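Lindundale Station - Platform and Waiting Room Walk-Round
Tuesday, December 10, 2024
Done by: Yutong Xu
Copy to: Kristine Pascual

Platform edge, yellow line - OK. Worn by the ramp end, still readable.
Tactile strip - OK
Platform lights - FAIL. 2 out at the north end. Reported to Skoretach, no job number yet.
Handrails, footbridge - OK, bottom bracket on the east side has a bit of play. Tighten.
Steps, footbridge - leaves on the lower flight. Swept while I was there.
Grit bin - 5 bags in it, lid hinge cracked. Lid needs replacing before February.
Help point - pressed it, answered in 11 seconds. OK
Departure screen - OK. Clock right.
Timetable case - old winter sheet still up behind the new one. Take out, people are reading the wrong trains.

Waiting room next. Heater on and guard in place. Door closer slams, needs adjusting, asked for this last time too. Floor mat curling at the corner, trip hazzard, tape for now.
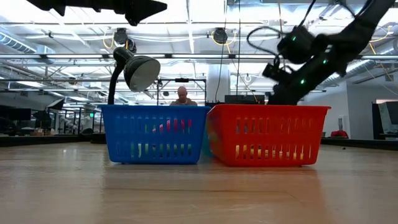

Two plastic baskets on the table, blue and red-orange.

Ticket window - OK. Fare list out of date, Kristine has the new one.
Fire extinguisher - in date, pin and tag OK
Exit sign - OK
First aid box - short on plasters and eye wash. Order.
Restroom - hot tap runs slow, lock ok. Alarm cord tied up again!! Untied it. Must hang to the floor.
Bike rack - OK, one bolt lose
Parking lot - pothole by the accessible space, coned off. Quách to quote for patching.

Not checked: roof gutters, no ladder.
Recheck lights and door closer next round.
YX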